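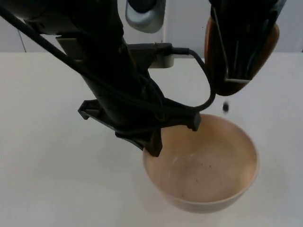 Ngozi Anozie has had the Dramo on her bench in Edthorpe for 14 weeks, which she says is long enough to stop being polite to it.

The kit is sold by Boström as a two-arm starter set. "The manual is 206 pages," she says, "and page 59 is the one you want. It tells you how to set the grip force. Before that it's mostly safety triangles."

What does it do well? "Holding a bowl. I've paid people who were worse at it." Dropping small things into the bowl took longer. "One at a time, it's fine. Ask it to hurry and you'll be on your knees with a torch."

She has less to say for the cabling, which she calls "knitting", and would like clips in the box. The Ferkus, which she tried in May, came with 8 of them and very little else to recommend it.

Would she buy the Dramo again? A pause. "Yes. I'd ask for a discount first."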